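For my work placement report I picked Plilitel, a shop where returned learning toys get sorted back into sets. My supervisor was Divya Gowda, and she let me hang around the sorting tables for 2 weeks (thank you, Divya!). Until November every puzzle was done by hand. Now a robot arm does part of it, with bowls labeled for fish, numbers and other pieces.

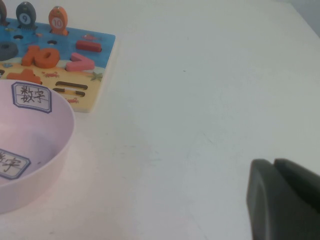
**Did anyone lose their job over it?**
Everyone stayed, but the work shifted: 4 people who used to sort all day now check finished boards and fix mistakes.

Dennis Shemweta told me he likes it better, mostly for his back, though he misses chatting across the table. Njoroge Khaemba isn't so sure – he says checking makes him sleepy! On busy days they get up to 1000 pieces, and I could see his point after one afternoon. An equals sign missing from its slot is easy to skip right past when all the numerals are in.

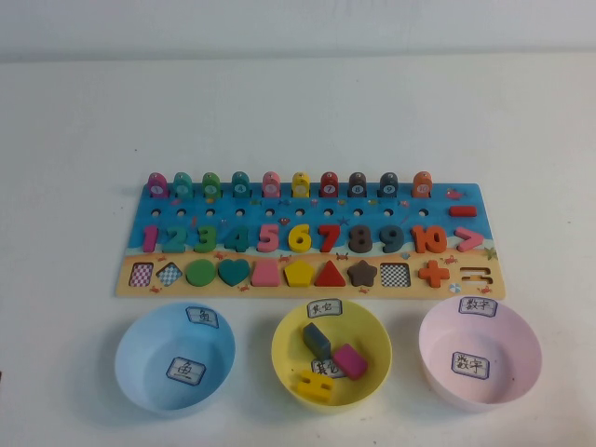 ## What I'd ask next time

I never asked who picked the bowl labels, and I'd like to know if the sorters got a say.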